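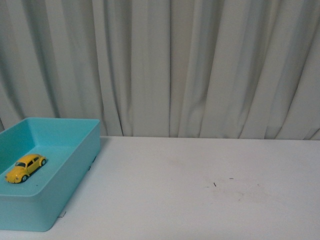

*A toy car in a turquoise tray on a white table.*

The recipe developer at Dedside, a small firm in Brondport that makes frozen yoghurt bars with added milk protein, has a background in dairy chemistry and keeps her freezer at home two degrees colder than the manual recommends. She agreed to go through the arithmetic of a firm that sets hard, and what can be done about it in an ordinary kitchen.

Her starting point is water. A plain low-fat yoghurt is mostly water, and when it is frozen in a mould without being stirred, the water forms large crystals. "People blame the protein powder," she said. "The powder usually helps. It binds some of the water and it raises the solids. What makes the bar hard is that they have taken out the sugar and the fat and put nothing back."

Sugar lowers the freezing point of the mix, so that part of the water stays liquid at freezer temperature. Fat does not freeze in the same way and gets between the crystals. A bar with neither will come out as a block. Her working target for a home batch is a little under a third total solids by weight, counting everything that would be left if the water were driven off.

The base recipe she gives to new staff makes seven bars of 80 ml each. It uses strained yoghurt at five per cent fat, unflavoured whey concentrate, skimmed milk powder, a spoonful of glycerine of the kind sold for icing, and mashed ripe banana. She weighs all of it, including the liquids.

"A scoop is no use to me," she said. "The same scoop, packed down or shaken level, can differ by a fifth. In a small batch that is the difference between smooth and chalky."

The finished mix goes into the fridge, covered, for at least four hours before it is poured. Whey powder takes time to hydrate. If it is frozen straight after blending, the undissolved particles stay as they are and can be felt on the tongue. She blends at low speed and stops as soon as the lumps have gone, as whey foams readily and a foamed mix shrinks in the mould.

I asked which powder she used. The firm buys an 80 per cent concentrate under its own trade label, Trimik, and she was careful to say that a shop concentrate of similar strength would behave in much the same way. Isolate is a different matter. It carries less lactose and less fat, both of which soften the bar, so a straight swap gives a harder result. Her correction is an extra 20 g of banana for the batch and a little more glycerine.

Casein she uses sparingly. "It thickens very strongly. With a small amount you get body. Past that you get something you could point a wall with, and it is unpleasant to pour."

The firm's second line, called Issa, has no banana in it and was harder to get right. The fruit is replaced with cooked pear purée and a soluble fibre syrup. The first versions tasted good but wept at the stick after a few weeks in store. The cause was traced to the freezer, which went through a defrost cycle every night and let the surface of the bars soften. The recipe was left alone and the stock was moved to a chest freezer with manual defrost.

The same fault, she said, explains many complaints about home-made bars. A frost-free upright warms its coils at intervals, and anything in the door or near the vent warms with them. Small crystals melt first and the water refreezes on to the larger ones. She advises the bottom drawer, towards the back, with the moulds in a lidded box.

Storage testing at Brondport runs for 336 hours, with bars taken out at set points and pressed with a blunt probe. The force needed is written down along with the core temperature. Tasting comes after, in a separate room, and the tasters are not given the probe figures.

"Fourteen days is enough to show a trend," she said. "If a bar has gone coarse by then, it will not improve."

On nutrition she was brief. The whole seven-bar batch of the base recipe comes to nearly 1,915 kJ, and she would not claim that it does anything for anyone beyond supplying some protein in a cold form. She regards the practice of listing protein per 100 g on the front of a pack and everything else on the back as poor manners. She also objects to sugar alcohols being used without comment. Erythritol lowers the freezing point well, but it crystallises out in the cold and leaves a sandy texture, and several of the others upset the stomach in quite modest amounts.

Her instructions for serving are short. The mould is held under a cold tap until the bar moves, then the bar is left on a plate for five minutes. Hot water melts the outside and leaves the core as it was. A bar that still cannot be bitten after five minutes has too little dissolved in it, and the next batch should have more milk powder or more fruit.

She is working on a savoury version with cucumber and salt. Salt lowers the freezing point far more than the same weight of table sugar, so the dose is small, and the limit is set by taste well before texture. The current sample stands at 0.4 per cent. She expects to drop the banana-free stabiliser from it and try the pear fibre syrup at half strength, with the next probe readings due on Sunday.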